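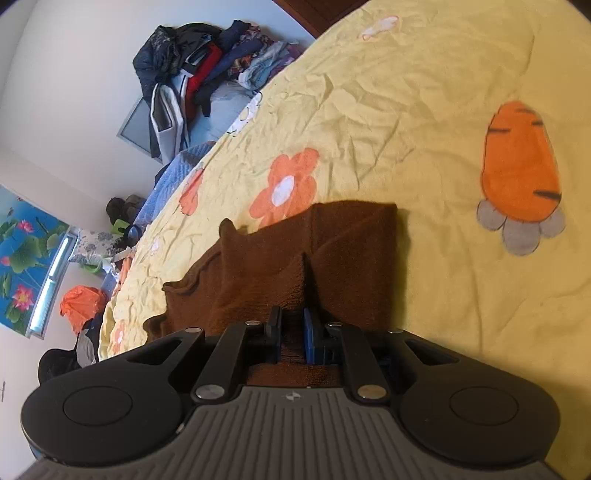 Mitra swears that knits should never go on a hanger, and that once you start folding them flat on the bed you'll never go back. Well, she got me! I spent all of Sunday evening on my sweater pile and I loved it.

Search this blog
Go

Brown rib knit is my favorite to fold. The ribs give you lines to follow, so you can tell right away when a side has gone crooked (mine goes crooked a lot). I spread it out on the bedsheet, smooth from the middle out with my palms, then bring the sides in and fold up from the bottom – two folds, no more, or it gets too fat for the drawer.

The yellow sheet is great for this, by the way. Dark knits show up so well on it that I spot every curled edge. I want to do the whole closet before the end of June!

Next up: scarves. I have no plan for scarves.

Last updated: May 31, 2021

Comments

Consuelo Collado
I roll mine and stand them up in the drawer. Try it with the thin ones!

Kosmas Karamanlidis
Do you fold the sleeves in first or last? Mine always end up in a lump.

Raghavendra Suvarna
Sleeves first, Kosmas, straight down along the sides.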